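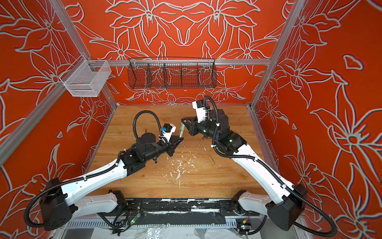 The Level at Ernmont

The gauge house at Ernmont stood on the east bank, 4 feet above the highest water on record, which had come in 1807. The surveyor reached it in February with a level, a staff, and a letter instructing her to find an error.

The error was small. The river authority at Bruncombe, downstream, reported a surface that ran higher than the surface at Ernmont on certain mornings. Water does not run uphill, so one of the two gauges was wrong. Bruncombe had a newer gauge and a larger staff. The letter assumed Ernmont.

The keeper gave her the logbooks and a chair. He had kept the gauge for nearly 9 years and wrote his figures in pencil, with the sevens crossed. The readings were taken at six in the morning and again at dusk. She copied out the winter columns and checked them against the barometer sheet. They were consistent to the width of the pencil.

"You'll want the mark," he said.

The mark was a brass bolt set in the footing of the old bridge. She set up the level midway between the bolt and the gauge, waited for the bubble, and read the staff. She moved the instrument and read it again. The two results agreed. The zero of the gauge was where the book said it was.

She ran the line to Bruncombe after that. It took her most of the month. The road was poor and the wind moved the staff, and on bad days she closed out after 90 yards and walked back to the last peg. The keeper carried the staff. He held it plumb and did not talk while she was reading.

At Bruncombe they were shown into a yard behind the office. The benchmark there was cut into the corner of a stone shed. She took the sight and wrote it down, and then looked at the corner for some time. There was a crack in the mortar above it, wide enough for a coin. The shed had settled toward the river.

She entered the difference in her book and initialed it. The keeper asked what it came to and she showed him the page.

"They'll want it measured again," he said.

"Yes."

He picked up the staff, wiped the mud from its foot, and carried it back to the first peg.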